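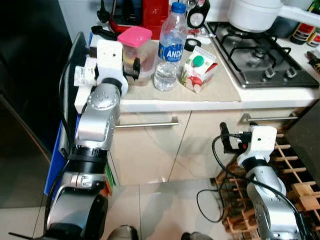
Handout 2 -- Looking after the two-arm cell
Notes by Kári Blöndal, for the Stasten evening course. Last changed 1st February.

Bring these with you, we won't have time to copy things off the board.

Before you touch anything

Stop button in, then main switch off, then wait. The drives hold charge for a bit after the light goes out. Wait 72 seconds by the wall clock. Ketill will ask you the number.
Arms do not hold themselves up with power off. One person supports the elbow, the other throws the switch. Never alone.
Rings, watches, lanyards off. Long hair tied back.

Weekly check

Start at the shoulder and work out to the fingers, same order every time, left arm first then right.

Joints. Hand on the link, rock it gently. Any knock or click you can feel goes in the book, even if it seems to go away.
Housing screws. Look first, then try with the short key. Don't lean on it. If a screw turns, take it out, clean it, one drop of thread lock, back in. Two loose screws on the same housing = tell Ingvar before going on.
Cables. Follow the whole run with your fingers from gripper to base. Looking for flat spots, shiny spots, cuts. Bend the arm through its full travel by hand and watch that the slack never goes tight and never gets near a joint gap. Too much slack is as bad as too little, a loop low enough to catch a foot gets tied up before power on.
Plugs. Push in, then tug. A plug that looks seated often isnt.
Gripper fingers. Wipe with a damp cloth, no solvent. Check the pads for nicks. Close by hand, the tips should meet along the whole edge.

Changing a gripper finger

1. Power off as above. Arm resting on the foam block.
2. Photograph the old finger in place. People skip this and then can't remember which way round.
3. Undo the two screws a bit at a time, swapping between them. Keep them in the lid of the tin.
4. Lift straight off. If it sticks, wiggle, do not lever.
5. Clean the seat. Any grit here and the finger will sit crooked for ever.
6. New finger on, screws finger tight, check that it lines up with its partner, then tighten.
7. Power on, run open and close 17 times on slow. Listen.
8. Zero the gripper again (menu page 2, bottom line). Forgetting this is the usual reason the thing squeezes too hard afterwards.

Spares come from Driren. Order code is inside the cupboard door. The older Penia fingers look the same but the screw holes are a hair further apart -- they will go on if you force them, so don't.

Setting up at a worktop

Height first. With the elbow half bent the gripper should come just clear of the top. Lock the base before you measure, not after.
Park both arms clear of drawer handles and anything on the floor before you home them. Homing does not look where it is going!
If there's a hob in reach, knobs off and supply shut at the valve. Check it yourself, don't take anyone's word.
For the first runs use light things with lids on. Something soft under them so they dont skate about. Part-full bottles are a good test becuase the weight shifts as they tip.
Slow speed only until someone has signed the sheet.

Hours

Joint grease at 875 hours on the counter. Elínborg has the gun and the right grease, please don't use the bicycle stuff. Next one is due in April if we keep going at the present rate.

For the book

Write: hours, which arm, which joint, what you found, what you did, initials. "All fine" is not an entry. Dumisani's pages from last term are a good model, copy those.

Reading for next time: Gunnlaugsson notes, the part on cable routing. Skip the sums.

Questions to Ingvar Holst or me, after the session please, we start on time.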